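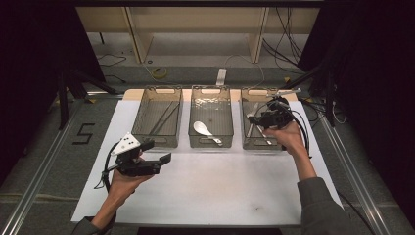
Ticket: Comment map drops pins on the Petberg waterfront page
Project: Hosgate Shoreline Plan, public input site
Opened by: Tymofii Kushnir
Priority: High
Status: Resolved

Problem as reported

Residents are leaving comments on the map for the Petberg section of the shoreline. The comment is saved and the thank-you message comes up, but no pin appears. Two people from the Warkside tenants' group called to ask if their comments had been deleted. The comment period closes at the end of June, so we need this working before the next round of mailers goes out.

Steps to reproduce

1. Open the public map and zoom to Petberg.
2. Click anywhere between the old ferry slip and the ball fields.
3. Type a comment, pick a category, and submit.
4. Reload the page. The pin is missing.

The same steps on the Warkside section work fine.

Log

9:40 a.m. – Checked the comment table. All Petberg comments are there with text, category and location. Nothing has been deleted. Told Tymofii so he can call the tenants' group back.

10:15 a.m. – Cleared the map cache. No change.

10:50 a.m. – Tried a second browser and a phone. Same result on both.

11:30 a.m. – Turned off the category filter. Still no pins in Petberg. Older Petberg comments do show, newer ones don't.

1:05 p.m. – Found a limit in the map layer settings. Each section loads 300 comments and stops. Petberg passed that number after the meeting at the library. Warkside is still under it.

1:20 p.m. – Raised the limit to 2,000 on the test site. All Petberg pins load. The page is slower on the phone, so I turned on grouping for pins that sit close together. Load time is back to normal.

2:10 p.m. – Same change made on the live site. Tymofii confirmed he can see the two comments from the tenants' group.

3:45 p.m. – Reopened. Tymofii says the comment export for Symonenko, the landscape firm, is short as well. The export used the same 300 limit. Changed it and ran the file again. Sent him the new one and asked him to have the firm throw out the old copy.

Cause

Default limit on comments per section, left in place when the site was set up.

Follow-up

– Add an email alert when any section is within 100 comments of the limit.
– Check the Spanish version of the map. It has its own settings page and I have not looked at it yet.
– Tymofii to post a short note on the project page saying that all comments were kept.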